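The Long Table at Doucet

Every June, the town of Doucet eats supper outdoors together, and I have never been so happy to be handed a potato. The long table runs down the main street from the feed store to the river, and you sit wherever there's a gap. I ended up across from Ignacio Thibodeaux, a retired ferry pilot, who passed me the pickles before he asked my name.

Last summer 1,124 people came, in a town with 256 mailboxes. Cousins drive in from Estitz with pies on their laps!
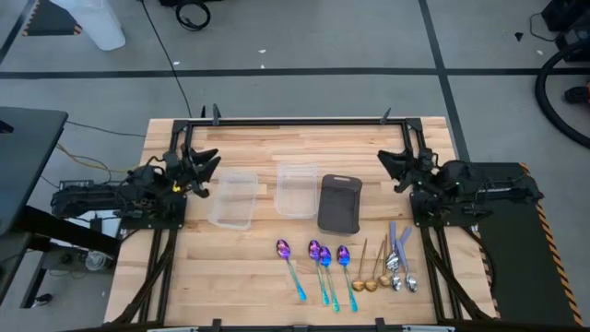
What goes on the table

Families bring whatever they cook best, and the rule is that you serve your neighbors first. I had smoked trout, three kinds of bean salad and a peach cobbler so good I went back and shamelessly asked for the corner piece. Desmond Van Dusen has baked the rye bread for years (he starts at 2 in the morning) and he'll happily talk crust with you until the lamps come on.

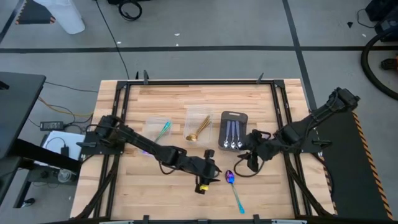
A wooden tabletop with planks in cream, tan and reddish brown.

Music starts once the plates are stacked, mostly fiddle, and the kids run the length of the street and back. Bring a sweater, as the wind off the river gets sharp after sunset. The overflow lot by the school holds up to 100 cars and fills early.

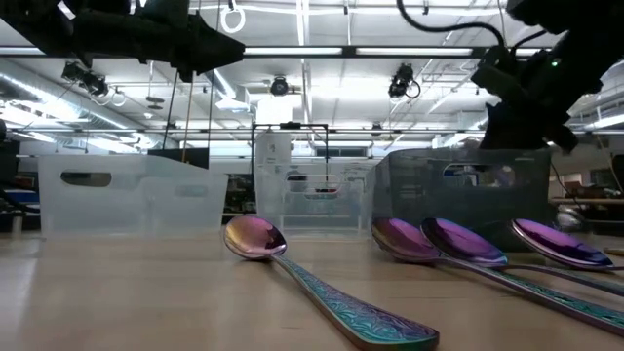

Do I need a ticket to eat?

Supper is free, but bring a dish to share and your own plate. Visitors who come by bus can drop off a bag of fruit or a loaf of bread instead.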